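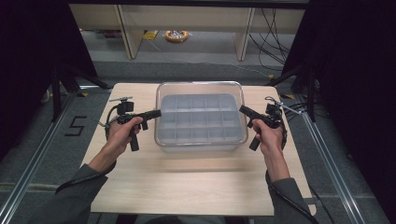 에세키엘 틀라팔레 (Ezequiel Tlapale)
드린디닉스 로봇 동아리, 조작 분과 담당
2021년 1월 14일

콘랄 님, 그리고 메일링 리스트 여러분, 안녕하세요!

> 콘랄 킨셀라 님이 쓰셨습니다:
> 손에 드는 그리퍼로 칸막이 트레이를 다루는 연습,
> 신입생도 바로 들어가도 될까요? 양손이 꽤 어려워 보여서요.

그럼요, 바로 오셔도 됩니다. 저도 처음에는 왼손만 챙기다가 오른손을 까맣게 잊곤 했는데(로절린드 선배가 옆에서 얼마나 웃으셨는지요), 며칠 하다 보면 손에 익습니다. 투명 플라스틱 통에 회색 트레이를 둔 채로 양쪽에서 그리퍼를 천천히 가져가는 것부터 해 보세요. 케이블이 손목 쪽으로 내려오니 소매는 정리해 두시면 편하고요. 급하게 하실 것 없어요. 우리 분과 목표는 2월 티리츠 대회 전까지 연습 300회인데, 어제까지 247회를 했으니 정말 얼마 안 남았습니다! 한 조는 4명이고, 셸 님 조에 아직 자리가 있으니 편하게 답장 주세요.

에세키엘 드림

최근 글
- 티리츠 대회 참가 조 편성
- 클로쿠르베르크 견학 후기
- 그리퍼 케이블 정리 요령

문의: 리스트 관리자 클라이드 홀로웨이 | 맨 위로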